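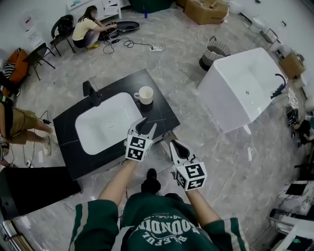 *Hand-held grippers at the vanity, with a mug waiting by the basin. Vahidi open day, Grunstead.*

# How to sit through a robot open day and come home knowing something

Last updated 17 February 2024

I buy equipment for a small chain of serviced apartments in Wolton, and every few months I get invited to watch a robot clean something. I've come home from most of these visits with a tote bag and no information. The Vahidi open day in Grunstead last November went better, mostly because I had written down beforehand what I wanted to find out. These are the steps I used, tidied up a little. They're for people who might have to spend money at the end of it. If you're going for fun, skip all this and enjoy the snacks.

## Before you go

**Write down one job.** Pick a real one from your own building, as dull as possible. Mine was "move a mug off the bathroom counter and wipe where it stood." A job that small is hard for a salesperson to talk around.

**Time that job at home.** My housekeeper's time for the mug and the wipe was 10 seconds. I wrote the number at the top of the page and looked at it whenever somebody said "efficiency."

**Ask by email what will be running.** You want to know, in writing, which of these you'll be watching:

- a robot working on its own
- a robot driven by a person with a controller
- a person working with hand-held grippers so that the movements can be recorded
- a video

All four get called "a demo" in invitations. Vahidi's answer took 5 days and said "a mix," so I went in expecting the third kind and a lot of the fourth.

## In the room

### 1. Find out whose hands are doing the work

At the vanity station it was plain enough. A person in a green sweatshirt held a white gripper in each hand, each with one dark curved finger showing and a cube of black-and-white squares on the body. The squares are tracking markers. Software reads them to work out where the gripper is and which way it's turned, and the recording goes into the pile that a robot is later trained on.

That's a respectable way to collect data. It's also a human being doing the job. When the host at my station said "and the system picks up the mug," I asked which system, and got a cheerful explanation of what the system would be doing next year. Write down the tense people use. "Can," "will" and "is learning to" are three different products, and only one of them can be delivered.

### 2. Look at what's been put on the counter

Look, then compare it with your own. The black marble-patterned countertop at this station had a white mug on it next to the basin. My guests leave a hair dryer, wet towels, contact lens cases and, once, a whole rotisserie chicken. A white mug on a dark surface is about as kind as an object gets to a camera. Ask whether you can swap in something else. I carry a clear plastic cup for this, folded flat in my coat.

I was allowed to put the cup down at a second station, where an arm was running by itself. It tried 3 times and got it once. I'm told that's decent for clear plastic. Perhaps it is – I have nothing to compare it with, and neither did the person telling me.

### 3. Ask for the failures

Every team has a count of them. The question that worked best for me was "How many did you throw out this week?" It's a working question, so the people doing the work tend to answer it before anyone from sales gets there. At the vanity I was told 42 recordings had been discarded that week, most for markers turned away from the camera. I believed that number more than any other I heard all day, and I still don't know what it was out of. I forgot to ask. Put "out of how many" on your sheet.

### 4. Check the room against your rooms

Walk the edges. Cables on the floor are normal in a place where people are building things, and I don't hold them against anyone, but I'd like to know which of them come with the machine. Things to note:

- how much floor the equipment needs in front of the sink
- what has to be plugged in, and where
- whether the lighting was set up for the cameras
- whether any fixture is actually plumbed in

On that last one, ask for the tap to be turned on. A wet basin is a different job from a dry one, and wet is the only kind I own.

### 5. Stay past the end of the script

The tour is timed to finish while things are going well. Thank the host, then stand near the station and keep watching. Watch how long a reset takes, and who does it. If a person has to put everything back between runs, that person is part of the price.

## The Jultier package

Toward the end we were given a sheet on Jultier, which is Vahidi's name for the full bathroom service they hope to offer. The sheet lists sink, counter, mirror and toilet. I saw work at a counter. I didn't see a mirror done by anything or anyone, and when I asked about toilets I was shown a slide.

I've marked up my copy with a simple code, and I recommend it for any brochure:

| Mark | Meaning |
|---|---|
| S | I saw a machine do it |
| H | I saw a person do it with the grippers |
| V | video or slide |
| – | mentioned only |

My sheet has a single S on it, with "plastic cup, one time" written beside it. There are two H's. The rest is V and dashes.

## The same evening

Type up your notes before the follow-up email arrives. It'll be friendly, it'll describe the day a bit more generously than you remember it, and after a week you will start to agree with it.

Then send back one question only. Mine was whether they'd run the mug job in one of our Wolton apartments, with our lighting and the water on, no operator in the room. They said they'd love to discuss it. I've asked for a date and I'm leaving the budget line blank until I get one.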